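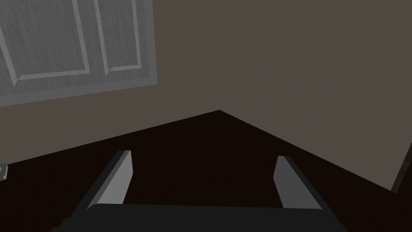
Figure 1. Two walls meeting above a dark floor, in a simulated room.

3.2 Study sites and household survey

The survey was carried out in Hedton and Tirncombe, two towns that draw their water from the same upland catchment but are supplied through separate networks. Hedton has been metered at the property line since the network was rebuilt, and its households receive a bill based on use. In Tirncombe most homes still pay a flat charge set by the size of the dwelling. The two towns are close in average income and in the age of their housing, which made them suitable for a comparison of how people think about water when they do and do not see a reading.

A questionnaire was mailed to 1000 addresses drawn from the property rolls of both towns. Commercial premises and vacant lots were removed before the draw. Completed forms were returned by 787 households. Of these, 41 were set aside because the section on outdoor use had been left blank, and they are not included in the tables that follow. One reminder was sent to each address that had not replied, and no payment was offered.

The questionnaire asked respondents to estimate their daily use indoors and outdoors, to list the appliances in the home that use water, and to state whether they had changed any habit during the dry season. Questions on gardens were placed last. An earlier version had put them first, and during testing several people answered every later item as though it also referred to the garden. Wording was kept short, and units were given in gallons throughout.

Interviews were then held with members of 52 households that had agreed to further contact. Each interview took place in the home and followed a fixed list of topics, although the order was left to the interviewer. Respondents were asked to find their most recent water bill, if they had one, and to explain in their own words what the charges meant. In Hedton the standing charge was often mistaken for a measure of use. Respondents in Tirncombe tended to speak of water together with local taxes, and a number of them were unsure which body sent the bill.

Rainfall records were obtained from the station at Brorkura, the only one in the catchment with an unbroken daily series for the study period. Its elevation is higher than that of either town, and totals there are likely to overstate rainfall on domestic gardens. We therefore use the record to mark the start and end of dry spells – a purpose for which the difference in elevation matters less – and do not use it to estimate garden demand directly.

Survey answers were coded by two readers working separately, following the categories proposed by Cui for self-reported household use. Where the readers disagreed, the form was reviewed again and a shared code was entered. The category for shared supply was dropped, as it applied to very few dwellings in either town. Data collection closed in September, before the revised tariff in Hedton took effect, and all responses refer to the earlier charges.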